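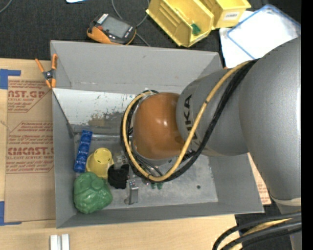
Figure 1. Grey open bin on a light wood tabletop, robot arm reaching in from the right.

Unit 4: Storage location and slotting
Handout 2, notes to accompany the lecture
Prepared by Sosina Ayele

4.1 Terms used in this unit

A location is the smallest addressable storage position. It may be a pallet space, a shelf section or a bin. A stock-keeping unit (SKU) is an item distinguished from all others for ordering purposes. The same shirt in two colours is two SKUs. Slotting is the assignment of SKUs to locations.

Bins are treated here as locations with fixed internal dimensions. External dimensions matter for shelving layout and are covered in Unit 6.

4.2 Dedicated and shared storage

Under dedicated storage each SKU has its own location, and that location stays reserved when stock runs out. Space must be provided for the maximum inventory of every SKU. Staff learn the positions quickly, but average utilization is poor, often near one half of capacity where replenishment arrives in full lots.

Under shared storage any empty location can take any SKU. Space is provided for the maximum of the combined inventory, a smaller figure than the sum of the individual maxima unless all SKUs peak together. A location record must be kept current at every put-away and pick.

Worked case. The Dinsa parts store holds small hardware in bins. Summing the maximum stock of each SKU gives 1,471 bins under dedicated storage. The highest combined stock in the records is 1,071 bins. The saving from shared storage is therefore 400 bins, or 27.2 per cent of the dedicated requirement. The calculation assumes one SKU per bin at all times. Mixed bins are excluded.

4.3 Cube-per-order index

The cube-per-order index (COI) of a SKU is the storage space it requires divided by the number of picks per period. SKUs are ranked by COI from lowest to highest, and the lowest are placed nearest the dispatch point.

Example. SKU A needs 20 bins and is picked 40 times a day: COI = 0.5. SKU B needs 19 bins and is picked 10 times a day: COI = 1.9. SKU A is placed first.

The ranking minimizes total travel when each trip serves a single location and trips are costed by distance alone. Where several lines are picked on one trip, the result no longer holds in general and routing has to be considered together with slotting. See the Omumano problem in the tutorial set.

4.4 Bin fill

Nominal volume overstates usable volume. Tapered walls, lips and the gaps between irregular items all reduce it. Use

usable volume = nominal volume x fill factor

The fill factor should be measured for the item in question. Where no measurement exists, the tutorial problems use 0.7. Check the longest item dimension against the internal length of the bin before applying the formula, and check total mass against the rated load of the shelf.

4.5 Re-slotting

Demand shifts and a good assignment decays. A move is justified when the travel saved before the next review exceeds the labour spent on the move. Seasonal items at the Bokbridge site are reviewed each May. Moves that exchange two occupied locations need a temporary third location, and its handling time must be included.

Tutorial preparation

Read sections 4.2 and 4.3. Bring the Cenis demand table and a calculator. Problems 3 and 5 will be worked in class; problem 6 is optional.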